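Wrist cam placement for under-chair work

cyeh
Fixed camera or wrist camera for reaching under furniture? Test task is operating the tilt and height levers on an office chair. The Ondgate two-finger gripper is on the arm now, and the fixed camera loses the levers as soon as the arm goes in.

hartley_a
Wrist. Check the latency first. We measured 60 ms on the Hunia controller and 200 ms through the USB hub, same camera.

ilari_v
Disagree. A wrist camera gives you one finger across a good part of the view and no depth at close range. I would keep the fixed one, mount it 10 cm off the floor and accept the occlusion.

cyeh
Tried that height. The chair base blocks it at most rotations. 60 ms is fine for us, contact speed is low.

Wrist view under the seat, current mount:
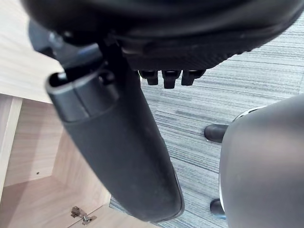 Wrist cam, levers under the seat, gripper finger at right.

The levers are black on black, so I expect segmentation to be the hard part -- more so than reach.

ilari_v
Finger is hiding part of the chair base, which was my point. You will hit a leg on the way out.

hartley_a
Then rotate the mount so the finger covers less of the base. Exposure is a separate problem. Lock it on the seat underside and let the carpet clip.

siwan_n
Firmware 2719 or later if you lock exposure on the Hunia. Older builds drop the setting on reconnect.

cyeh
On an older build. Will update and rerun with the mount rotated.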